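The Chore Report: Glassware Is Harder Than It Looks

8 Dec 2018

Every few months we check in on a simple question: can machines do the dull little jobs yet? In August we looked at towels, and a lot of you wrote in (thank you!) to say you would happily wait an hour for a folded pile. This time it's lab glassware, a chore that sits somewhere between the shop floor and the kitchen sink.

The team at Vundavus has been working on one small piece of it, getting a glass tube upright into a rack. Anybody who has washed up after a chemistry class can do that while talking to a friend. For a robot it's a lovely mess of a problem. Clear glass lets the background show right through, so the camera mostly has thin bright edges to go on, and those shift whenever the arm moves. Then the tip has to find a hole that isn't much wider than the tube.
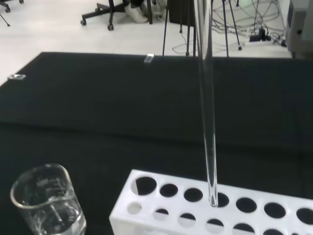 What I like about their approach is how plain the setup is. A black cloth on the table, a white plastic rack, ordinary overhead light. They didn't paint the glass or stick markers on it, and they kept the rack at whatever angle it happened to land. Their latest round ran to 600 tries, and 270 of them ended with the tube seated and the arm let go cleanly. That's less than half, I know! But the spring version managed 12 good ones before they gave up for the day and went back to the software, so I'm calling it a big jump.

The misses are fun to read through. Plenty were near ones, with the tube touching the rim of the right hole and sliding off. Others went neatly into the hole next door, and the team counts those as failures even though I'd have been thrilled. Broken tubes so far: 2.

So would I let it empty my dishwasher? Not this year. Wine glasses come in a dozen shapes, and my top rack never looks the same twice. Dogbe, who make the gripper pads, are trying a softer version that should forgive a slightly crooked grab, and the Fistaditz workshop wants to run the same test with drill bits and a storage block. Metal you can at least see, so I'm hopeful about that one.

If you're near Binduvham and have a boring, fiddly job you'd love to hand over, write and tell us. Sock pairing is already on the list.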